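2019-01-21
Jabłońska, Conel Project Report

4.3 Where the planner stops helping

The results in Section 4.2 look better than they should. Of 258 attempts on the drive-removal task, the Skekex planner returned a valid path in all but 2, and it would be easy to report that figure and move on. A valid path only means that the arm model did not touch the case model. Neither model includes cables. Power wires and data cables hang wherever the last person left them, and our collision checker treats that space as free.

We therefore looked again at the 88 attempts logged as failures during contact. The Akport pose estimator was blamed for most of these in our first draft. On a second reading we are less sure. The estimator fits the outline of the drive carrier, and at close range a fingertip presses into that outline in the wrist camera view (Figure 6). The reported confidence hardly drops when this happens – a fault in how the score is computed, and one we did not catch until late. Any threshold on that score is close to meaningless in the last stage of the approach.

Switching to force feedback before contact helped in bench tests, but we would not read much into that. The gains were tuned on the same towers used for testing.

Figure 6. Wrist camera view with a fingertip against the blue drive carrier. Power and data cables lie over the motherboard behind it.

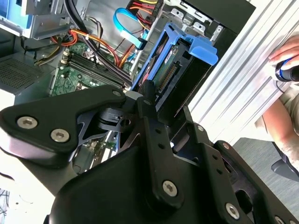

One reviewer objected that the confidence score should not be dismissed on this evidence, and asked for the threshold to be tested again with the finger region masked out of the fit – a fair request, in the reviewer's view, before any claim is made against the estimator.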